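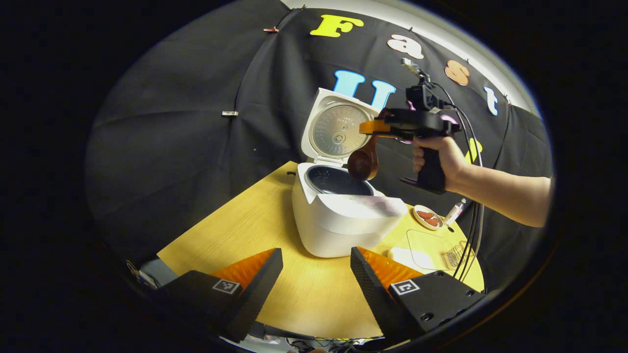
Figure 7.1 Hand-held gripper with orange fingers holding a wooden spoon over the inner pot of a rice cooker.

Chapter 7
Grippers You Hold: Building and Fitting the Fingers

7.1 Scope of the chapter

The earlier chapters dealt with the bench, the power supply and the printed parts. The present chapter covers the assembly of a hand-held gripper of the Prakodeck pattern, from the pistol grip forward to the fingertips. It can be built on a kitchen table or in a shared workshop. The version described was worked out by Girish Kashyap at the Brullstead workshop and last revised on 04/03/2019. Readers who have an older set of drawings should check the finger mounts before printing, as the hole spacing was changed.

By the end of the chapter the reader should be able to:
fit the jaws to the slide so that they close evenly;
cut and bond the soft pads;
mount the sensor module and route its cables;
carry out the spoon test described in 7.6.

7.2 Why a spoon

A wooden spoon is a poor shape to hold. The handle is narrow, often slightly tapered, and the bowl puts the weight at one end. A jaw that grips a square block perfectly well may let a spoon turn as soon as the bowl meets any resistance. In Figure 7.1 the bowl hangs below the fingers, directly above the dark inner pot, and any slack in the grip will show as rotation about the line between the two pads.

The turning load can be estimated simply. Take the weight of the bowl and whatever it carries, and multiply by the horizontal distance from the pads to the centre of the bowl. For a load of 100 g acting at 35 mm, the moment is a little over 0.03 N m. The pads must resist this by friction alone. A wider pad helps more than a harder squeeze, which tends to bend the fingers apart at the tips.

7.3 Terms used

Jaw: the rigid moving part, bolted to the slide.
Finger: the part of the jaw that meets the object.
Pad: the soft facing on the inner side of the finger.
Grip: the handle, including the trigger.
Module: the sensor housing on top of the body.

Some suppliers, Prajapati among them, use 'finger' for the whole jaw. Part lists from the Camville group follow the terms given above.

7.4 Cables

Cables on a hand-held tool move with the wrist and will catch on anything left near the work. Leave enough slack for a full turn of the wrist, then clamp the cable to the body - never to the connector. Check the run with the jaws fully open and again with them closed. A cable that pulls tight in either position must be re-routed before the module is powered.

Section 7.5 begins with the slide, which should be cleaned and lightly greased before any other part is fitted.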